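Trernari Vanity Cabinet, Two Drawers, Light Beige Wood-Grain Look

Trernari is a bathroom vanity for rooms where the basin and the shower sit close together. The cabinet is sold with or without a top. The front is plain, with a light beige wood-grain finish and no knobs to catch a towel on. Both drawers open from a recessed groove that runs across the cabinet between the two fronts.

Pull a drawer out and you get the same beige wood-grain finish on the inside. A smaller tray in the drawer keeps combs, razors and tubes apart from larger items. 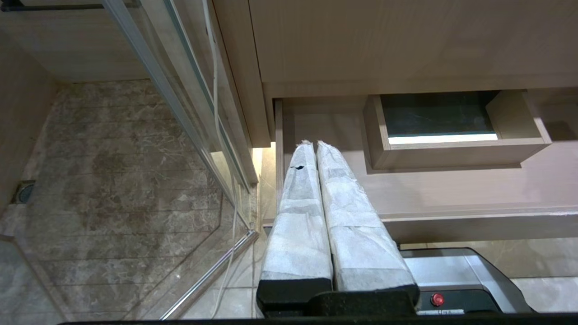 Trernari with a drawer open, smaller inner tray to the right.

The upper front is the deeper of the two. The lower front is a shallower strip. Most buyers keep bottles and spare rolls up top and use the lower one for flat things such as washcloths.

A small dark control panel with three white symbols sits at the left end of the lower front, just under the groove. Wipe it with a dry cloth only. Wiring must be done by a qualified electrician, following the sheet packed with the cabinet.
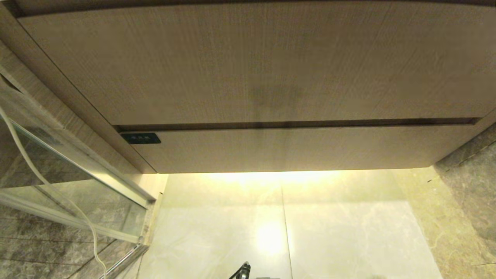 Both drawer fronts, with the handle groove between them and the control panel at left.

Details
Item number: 463
Drawers: 2
Finish: light beige wood grain
Handles: recessed groove
Assembly: cabinet ships built, inner tray packed separately
Warranty: 5 years on cabinet and drawer runners
Lead time: 9 working days

Care
Clean with a damp cloth and mild soap, then dry. Do not use scouring powder or bleach. Wipe up standing water along the lower edge, especially next to a shower.

Matching pieces
The Uvis mirror and the Flomadell tall cabinet come in the same finish. Order them together if you want the grain from one batch.

For trade prices or spare trays, write to Makis Nikolaidis at the Manolakis showroom and give the item number.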